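Automation Notes
1 April 2025

Can a two-armed robot pack a snack order yet?

Readers of the March item on dishwasher loading asked for something closer to shop work, with a counter, mixed stock and an order to fill. Tornska has been running exactly that kind of trial at its Herkitz site, and Sze-wing Ho, who leads the bench work there, sent us her notes along with the scoring sheet. The short version is that single picks are in decent shape and full orders are not.

The task reads simply enough. An order comes in with two to five items. The arms take each item from its holder, place it in a tray, and leave the tray where a customer could reach it. No item may be dropped, crushed or left standing on end if it can tip. A person at a convenience counter does this without looking at their hands for much of the time. The robot has to look at everything, and most of the cost is in the looking.

Ho's group scored 100 orders over the last block of testing. They count an order as complete only if every item arrives and the operator never touches the stop. Partial credit is logged but kept out of the headline number, a policy we wish more groups would adopt. We were asked to hold the completion figure until the second block is done, so it is not printed in this issue. What can be discussed is where the failures sit.

Bottles are the easy end. They are stiff, they stand in known positions, and the neck gives a parallel gripper a good place to close. The remaining trouble is spacing. When a rack is full, the open fingers need clearance on both sides, and a neighbor can get nudged on the way in. Ho's fix was to approach from above and open only as wide as the cap plus a small margin. It costs time on each pick and removed most of the nudges.

Candy bars are harder than they look in a planning document. The wrapper has loose ends and a shiny face, so depth readings come back with holes in them. Two bars lying at slightly different angles need two different wrist rotations, and the planner used to reuse the first for the second. That was a software fault and has been corrected. Grip force is still set by hand for each product, and a shop with a changing product line would not put up with that for long.

Clear acrylic is the item that uses up the most engineering hours. Shelves you can see through are good retail practice and poor targets for a depth sensor. The current workaround is to measure each stand once, store its shape, and treat it as a fixed obstacle. It works until someone wipes the counter and puts the stand back a finger's width to the left. 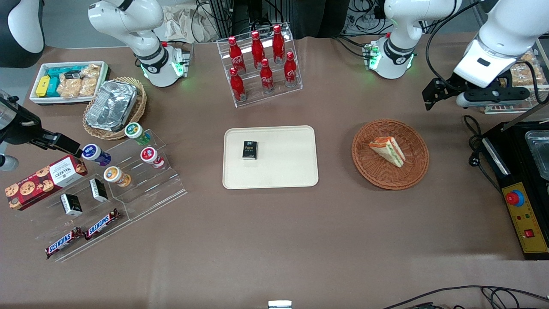 Food without a hard package is in a class of its own. A wedge of sandwich has one stiff direction and several soft ones, and a grip that holds the bread securely will also push the filling out. Reinaldo Sales, who wrote the grasp code, tried pads of two different softnesses on the fingers. The softer pad left fewer marks and let the wedge rotate in transit. He is now testing a scoop motion that uses the side of the basket as a backstop. Early runs are slow, with a median of around 30 seconds from approach to release.

Use of both arms together is limited. In the present version one arm picks while the other waits out of the way, and handoffs are allowed only in a zone over the tray. Parallel picking is the obvious route to a useful speed, but the shared space over a small counter is tight, and the collision checker is conservative by design. The scheduler, an in-house package called Tesura, can plan overlapping motions in simulation. Ho has not enabled it on the hardware.

On setup labor, the notes are frank. Restocking, straightening and clearing between orders are all done by a person, and those minutes do not appear in the cycle time. Any shop owner comparing this with a part-time clerk should add them back in. The clerk also does the restocking.

Our reading is that a fixed menu of rigid packaged goods, in measured holders, is within reach for a patient operator. Loose food and see-through shelving are still research problems. The second block of orders begins later in April, with the stand positions changed between runs and the scoring rules left as they are. Ho has agreed to release both completion figures together, and we will print them with the failure log.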